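Javer Robotics Club – Hand-Held Gripper Guide

Section 6: Setting up and recording a pick

Read Section 5 (charging and cables) before you start. Two students work at each station.

6.1 Before you pick up the grippers

1. Put on the head strap and adjust it until it stays put when you look down.

2. Fasten the body strap and tuck in the loose end.

3. Run your thumb along the inside of each jaw. Wipe off any grit with a dry cloth.

4. Open and close each gripper fully, 8 times. If one sticks, tag it and put it on the Pemer shelf.
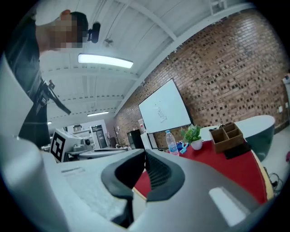

Figure 6-1. Gripper jaw open, operator wearing head and body straps.

Caution: Keep fingers and lanyards clear of the jaws while your partner is testing them.

6.2 Recording

1. Lay the target on the table. Bottles go on their side for the Strobel task.

2. Take one gripper in each hand. Check that the marker cubes are clean and that your sleeves don't cover them.

3. Ask your partner to start the timer, then bring one gripper in over the target with the jaws open.

4. Close slowly, lift, hold for 6 seconds and set the target back down.

5. Call "stop" – your partner ends the recording and writes the run number in the Okar log book.

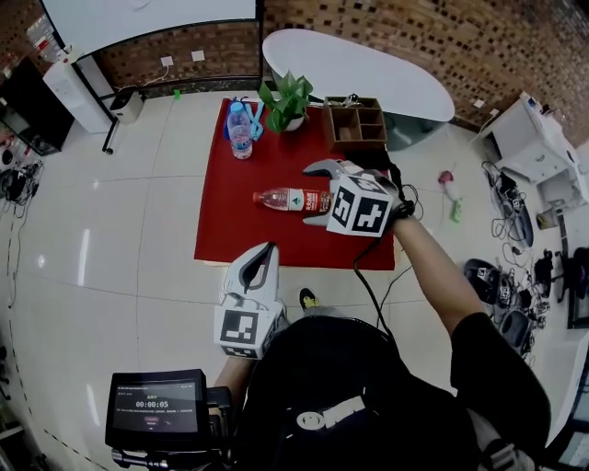

Figure 6-2. Open jaws at a bottle lying on the table, timer at 00:00:05.

Note: If you drop the target, keep recording and try again. Mark the run "D" in the log.

Caution: Cables can cross the floor near the table. Look before you step back.

6.3 Finishing up

Copy the files before Saturday's session. A full set for the Strobel task is 74 runs per team.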